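Kids' Corner | Energy Explained
Where Does Natural Gas Go After the Well?

OK so gas comes out of the ground. Then what? It has to get to your town somehow. Mostly by pipeline!

A pipeline is a long steel tube, buried under fields and roads. You could be standing on one. The one near Ternidville is 79 miles long and most people there have never seen it.

But gas doesn't move by itself, not that far. It needs a push. So every so often there's a compressor station. Big noisy engines. They squeeze the gas, and squeezed gas wants to spread out, so off it goes down the pipe. The Ternidville line has 4 of these.

Before all that, gas gets cleaned. Water comes out, and sand, and some other gases nobody wants in their stove. This happens at a processing plant. Looks like a lot of silver tanks and ladders.

What about the smell? Natural gas has no smell at all. Really. The rotten egg stink is added on purpose so people notice a leak. If you smell it, go outside right away and tell a grown-up. Don't touch light switches.

How do they check inside the pipe? With a pig! Not a farm pig. A machine that rides along inside, pushed by the gas, looking for dents and rust. Some weigh over 575 pounds.
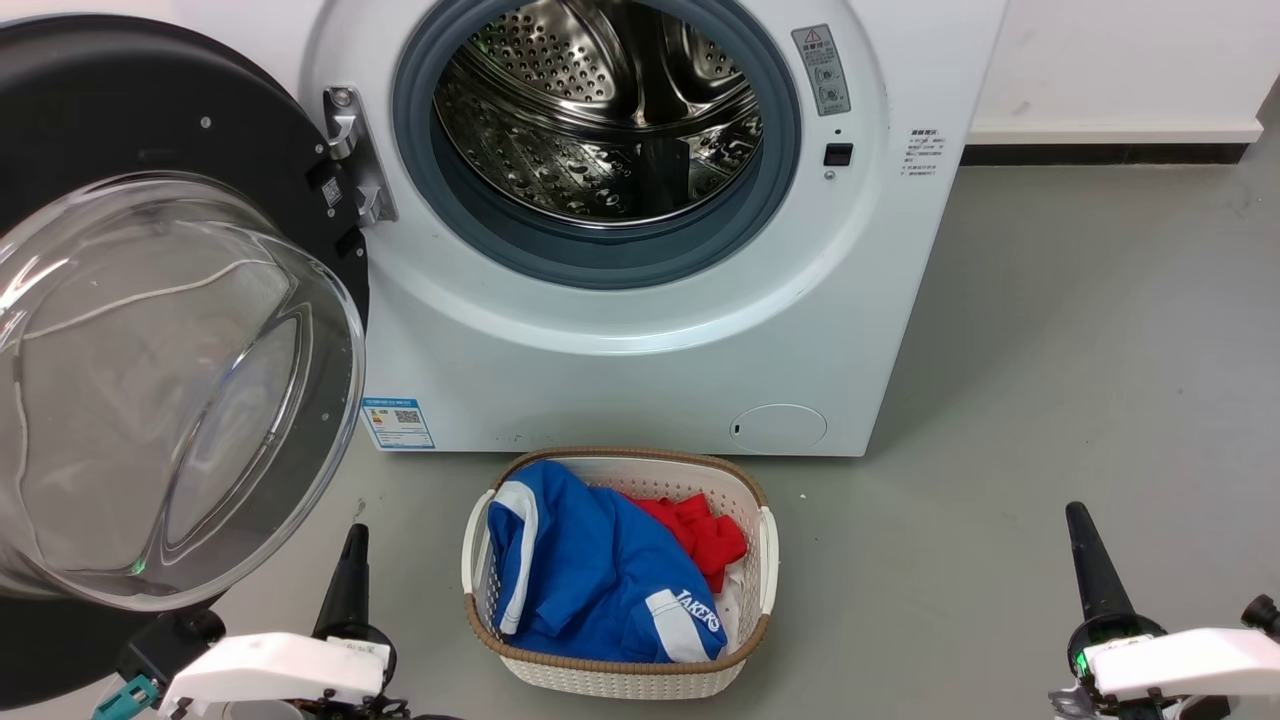 By Hannelore Bühler | Kids' Corner | 3/31/23

Near town the pipes get smaller and the presure gets turned down. A lot. Then a thin pipe goes to each house, through a meter, and to the furnace or the water heater. Some gas goes to power plants insted, and gets burned there to make electricity.

Words to know
Compressor: a machine that squeezes gas.
Meter: measures how much gas a house uses.
Pig: see above. Still not a farm pig.

Next time: how gas gets on a ship.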